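How to pack plates and bowls for a house move

Last updated 5 Oct 2019

Most of the china that gets broken in a move was packed flat, in a box that was too big, with too little paper. I packed a whole kitchen in May and lost one saucer, which I dropped before it reached the box. The method below is the one Emiko Sugawara taught me when I helped her move out of her flat, and I have changed very little of it.

What you need

Small, strong boxes. Double-walled ones are best. I used the small size from Turcotte, but any box you can lift easily when full will do. Don't use boxes from the supermarket if the bottoms have gone soft.
Plain packing paper. Newspaper works, but the ink comes off on pale glazes and you will have to wash everything at the other end.
Wide parcel tape and a marker pen.
Tea towels, pillowcases or old jumpers for filling gaps.

I bought 460 sheets of paper for a kitchen that serves eight people and had a thin pile left over, which went round the picture frames.

Step 1: Sort before you wrap

Get all the plates out of the cupboard and put them on a table. Sort them by size, and then by weight within each size. Stoneware and thin china shouldn't go in the same box if you can help it.

Check each plate as you go. Tilt it towards a window and look along the rim for chips, then across the middle for hairline cracks. Fine rings in the centre of a plate often come from how it was made or glazed, and they are nothing to worry about. A crack usually wanders, and you can often feel it with a fingernail. If you aren't sure, hold the plate on your fingertips and tap it gently with a knuckle. A sound plate rings and a cracked one gives a dull knock.

Put anything cracked to one side. It isn't worth the paper.

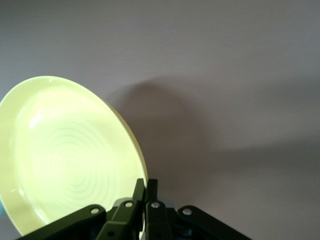
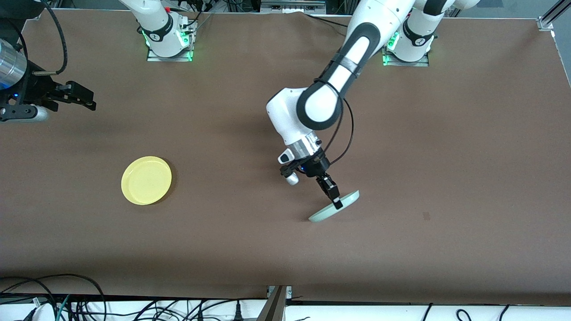 Step 2: Prepare the box

Tape the bottom seam twice, then run one strip across the middle the other way. Crumple enough paper to cover the base to the depth of your hand. Press down on it. If you can feel the cardboard, add more.

Step 3: Wrap each plate

Lay a small stack of paper flat with one corner towards you. Put the plate in the middle, fold the near corner over it, then fold in the two sides and roll the whole thing away from you. One sheet is enough for a side plate and two for a dinner plate.

When you have four wrapped plates of the same size, bundle them together in another two sheets and tape the bundle shut. Don't put more than four in a bundle. I tried six and couldn't get the tape to hold.

Step 4: Stand the plates on edge

This is the part people argue with. Woo-jin Son, who drove the van for us, has always laid his flat and says he has had no trouble. I stand mine on edge, like records in a crate. A plate on its edge copes with a bump from below much better than one at the bottom of a stack.

Put the heaviest bundles in first, side by side, snug but not forced. Push crumpled paper down between them and the walls of the box.

Step 5: Bowls and odd shapes

Bowls can be nested in threes, with a sheet between each. Stand them on edge too if they are shallow. Deep mixing bowls go upside down on the top layer. Take the lids off serving dishes and wrap them separately – a lid left in place will rattle itself to pieces.

Step 6: Fill, test and label

Fill the top with paper or tea towels until it is just above the level of the flaps, then close the box and give it a small shake. If anything moves, open it and add more. Tape the lid in the same way as the base.

Write the room and "plates" on two sides as well as the top, and draw an arrow pointing up. Once the boxes are stacked in a hallway you won't see the tops.

In the van

Load these boxes on the floor against the front wall, with nothing heavy on them. Pillows and bedding can go on top.

Unpacking

Open the box on the floor and lift the bundles out one at a time. Unwrap over a folded towel, and feel through each sheet before you throw it away. Small lids and egg cups are easy to lose in the paper. Flatten the clean sheets and keep them for whoever you know that is moving next.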